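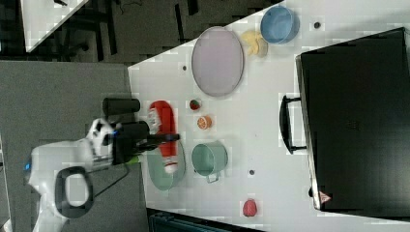
Long fingers or short fingers?

So the Grumenberg gripper finally went on the arm this week, and I've been playing kitchens with it ever since (toy plates, toy fruit, a pot, the lot). I'd had the Elwood one on since the start of March and got rather fond of it, but its stubby fingers kept bumping the rim of a plate whenever I went for anything lying on its side.

The long black finger is so much better at that! I can come in low over the green plate and still see what I'm doing. The red and white figure is my favourite test piece, an awkward shape and a bit top-heavy.

Out of 30 tries the Grumenberg dropped it 3 times. The Elwood managed 80 grams more before slipping, mind you, so it's staying in the drawer for the heavier stuff.

Atieno Nyaga asked in the comments about the Vovumano controller. Still waiting on a cable for that one, but I'll run the same pick-ups with it and post the numbers.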